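Chapter 3
The Sorting Table

By Lesia Stasiv and Vasylyna Hordiienko

In the first two chapters we assembled the Tirkska arm on its base and learned to move each joint by hand. Now we give the arm something to do. Our project for this part of the book is a sorting table, which we built in the shared workshop at Vomilero. A basket of mixed toys stands beside three boxes, and every box has a roughly cut hole in its coloured top. The finished arm must take one toy, lift it clear of the others and let it go over the correct hole.
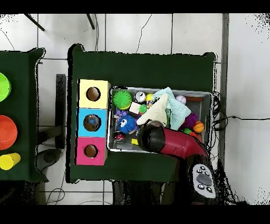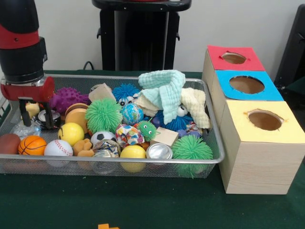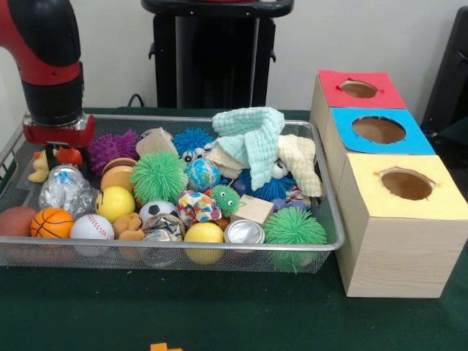
The arm, the basket and the three boxes with holes, on green cloth.

Why do we use toys and not metal cubes of one size?

Cubes of one size are a good first test, but a program that works with them learns very little about gripping. A soft ball changes its shape when it is pressed, a cloth has no fixed edge, and a smooth lid slides away. If your program can handle such a mixture, it will handle cubes without any change.

3.1 What you need

You do not need the same arm as ours. Any arm with a two-finger gripper can be used, if it can reach all corners of the basket and also the farthest box. Measure this before you fix anything to the table. Our first table in August was too long, and we had to move the base two times.

The load is also important. Our heaviest toy weighs 500 grams, and we set the limit in the program to 900 grams — the gripper itself must be counted in this number. Readers often forget it.

For the boxes, cut the holes by hand with a sharp knife. A hole that is not perfectly round does no harm. It should be clearly wider than your largest toy, or else you leave the largest toys out of the basket.

3.2 The order of work

We advise you to build in this order. First place the base and tighten it. Then put the basket within reach and mark its corners on the cloth with chalk. Place the boxes last, and write down the position of the centre of each hole. These positions go into the file that Sydorenko, our small control program, reads when it starts.

Make the first runs with an empty basket and at low speed. Keep one hand near the stop button. When the arm can travel from the basket to each box and back without touching a rim, add one toy, and later a second one.

3.3 Keeping a log

Write down every attempt, also the bad ones. For each line note the toy, the box, and whether the grip held. Our own log, which we named Trerkudent, has 3,434 lines at present, and most of the advice in section 3.4 comes from reading it again — slowly, with a pencil.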